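Patlow Travel Pack 69
Reviewed for Follent by Nazar Melnychuk

Every rucksack sold to travellers claims to be the only bag you will ever need. Patlow says it too, in large letters on the label, and I have my doubts. The Travel Pack is a decent 69-litre bag for trekking and long train journeys. It won't change your life, and it won't pass as hand luggage whatever the shop assistant says.

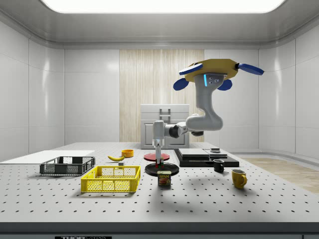 The back panel is the best part. It adjusts in 4 positions and stays put once set, and the hip belt takes the weight as it should. The rain cover is thin. Patlow calls it stormproof – I'd call it fine for a shower and pack a liner as well.

Ivan Polishchuk took one over the Ansah pass in October and came back happy with the straps and cross about the zips. The small pockets on the lid are too flat for anything thicker than a passport.

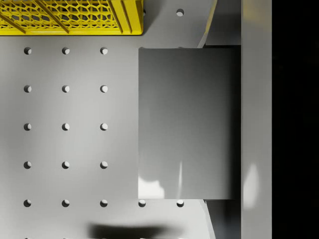 Price and what you get

The pack costs 302, with the rain cover included. The matching day bag is extra, although the pictures in the Patlow brochure rather suggest otherwise. The guarantee covers stitching but leaves out buckles, and buckles are what break.

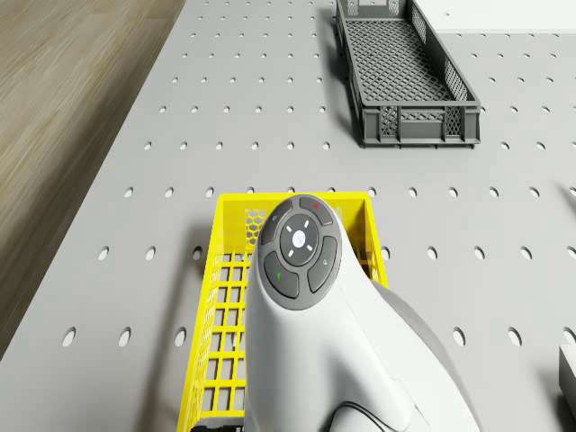 Patlow also says the fabric has been tested to 3000 rubs. Rubs with what, it doesn't say. If you only need a bag for a weekend in Bakeck, buy something smaller and spend the difference on a better room.

Page last checked 29/03/2020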